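Mullbridge Center for Assisted Packing
Equipment Planning Grant: Progress Report to the Honorato Fund
Period ending 31 December 2020
Submitted by Raymonde Caron, Program Manager

Purpose of the grant

The Honorato Fund awarded Mullbridge a planning grant to determine what equipment the Center should buy for its small-parcel sorting line, what that equipment will cost to own, and in what order it should be purchased. The grant does not cover the purchase itself. A full capital request will follow in February, and this report is intended to give the Fund an early view of what that request will contain.

Work completed

The planning team finished the requirements document and circulated it to the three departments that will share the line. Harvey Chan led the drafting. The document sets out the kinds of goods the line must handle, the floor space available, the electrical supply in the east room, and the hours during which the equipment must be attended. Comments were received from all three departments and have been incorporated, with the exception of a request from Receiving for a powered conveyor. That request falls outside the terms of the grant and has been recorded for a later phase.

Two suppliers were invited to quote. Ferkeo submitted a complete proposal covering arms, grippers, mounting hardware, installation and operator training. The second supplier, Jaltitport, submitted prices for arms and mounting hardware only and referred us to outside vendors for the grippers. Jaxon Arsenault has prepared a side-by-side comparison in which the missing items are priced from vendor catalogs, so that the two offers can be read on the same basis. The comparison is attached as Appendix B.

Trial sessions on the two-arm station were also carried out during the period. The Center logged 541 sorting attempts over 16 sessions. Each attempt was recorded with the item type, the container used and the outcome as judged by the attending operator. The log is still being checked for duplicate entries, and we have chosen not to report success rates until that review is finished.

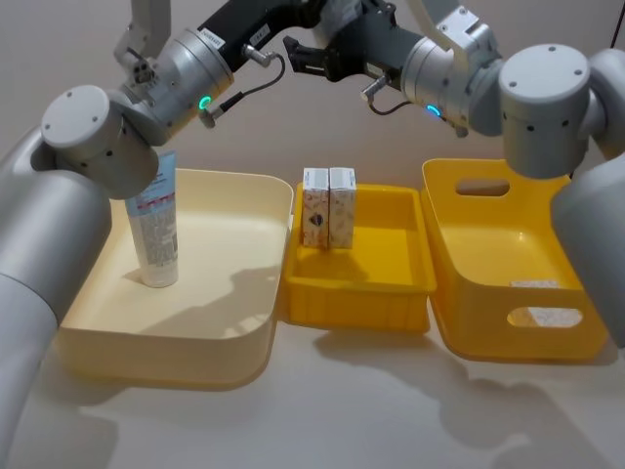 The choice of containers has proved to be a larger budget question than we expected. Our original estimate treated bins as a minor supply item to be purchased locally in whatever size was on hand. The trial station has been set with three different types side by side: a wide cream tray with low walls, a small yellow bin, and a deeper yellow basket with cut-out handles. Wall height affects how far a gripper must descend and how close the two arms must come to each other when both are working over the middle position. Upright goods add to the difficulty, as with the squeeze tube standing on its cap in the tray and the pair of small cardboard boxes set against each other in the bin. Operators reported that boxes placed in contact were harder to separate than boxes with a gap between them. We therefore intend to standardize on one or two container types before the purchase, and the capital request will carry containers as a separate line with its own replacement schedule.

Grippers are the second area in which the estimate has changed. The planning budget assumed one set of fingers per arm for the life of the equipment. After the trial sessions, Mr. Chan recommended that a spare set be stocked for each arm and that finger pads be treated as a consumable. Both suppliers have been asked to provide pad prices for a three-year period. Ferkeo has replied. A reply from Jaltitport is outstanding.

Cabling and enclosure were reviewed by Mervin Gill as part of the site survey. His report recommends that cable covers and strain relief be specified in the order and installed by the supplier. It further recommends a fixed barrier on the aisle side of the station, which was missing from the original budget. The existing circuit in the east room is adequate for one two-arm station. A second station would require a new circuit and a permit from the building owner.

Budget status

Spending under the planning grant is within the approved total. The travel line is underspent, as supplier meetings were held by video. We request the Fund's permission to move the unspent travel balance to the supplies line, where it would be used to purchase sample containers and one spare set of gripper fingers for further testing. No other change to the approved budget is requested.

Staffing

Océane Poirier joined the project as training coordinator. She has begun drafting the operator handbook and will arrange the training days once a supplier is selected. Her position is paid from the Center's operating funds.

Issues and risks

Delivery times remain the principal concern. Ferkeo's quotation states a longer lead time for grippers than for arms, and a split delivery would leave the Center holding equipment that cannot be placed in service. We will ask that payment terms be tied to complete delivery.

The service contract is a further concern. The two offers define a service visit differently, and the yearly cost cannot be compared until the terms are matched. Mr. Arsenault is in contact with both suppliers on this point.

Next period

The team will complete the review of the trial log, select the standard container types, obtain the remaining pad prices and service terms, and submit the capital request. The request will cover one two-arm station. A second station will be shown as an option with its electrical costs listed separately.

Attachments
Appendix A: Requirements document
Appendix B: Supplier comparison
Appendix C: Site survey, east room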